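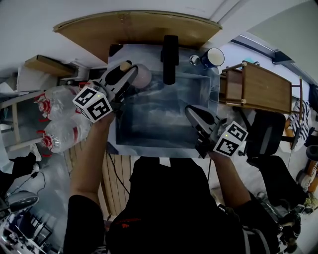
Page last changed: 12 July 2019

Washing and storing handwoven linen and hemp

These notes apply to undyed or plant-dyed cloth in plain weave. Ruddock towels and Skonthorpe table runners can be treated the same way. Pieces with metallic thread or a glued backing should not be washed at home.

Before the first wash
Measure the cloth in both directions and write the figures down. New linen shrinks more along the warp than across it, and a runner cut to fit a table exactly will come out short. Secure raw edges with a zigzag stitch or a line of basting.

Washing
Soak in lukewarm water for 30 minutes. Use a neutral liquid soap without bleach or optical brightener. Hemp from the Derkthorpe mill still carries sizing and needs a second soak in clean water. Machine washing is acceptable for towels – gentle cycle, spin no faster than 600 rpm. Fabric softener coats the fiber and reduces absorbency.

Drying and pressing
Roll the cloth in a dry towel and press out the water. Do not wring; creases set in wet linen are hard to remove. Dry flat or over a wide rail, out of direct sun. Press while still damp, on the wrong side if the weave has raised ribs.

Storage
Wash out all starch first, as it attracts silverfish. Line shelves or bins with acid-free tissue. Roll long pieces on a tube, and refold flat pieces along new lines every October. Lids should not be airtight if the room is damp.

Stains
Rinse tea and wine with cold water at once. Rust needs a separate treatment, described on the Flerkum dye notes page. Test any stain remover on a hem first.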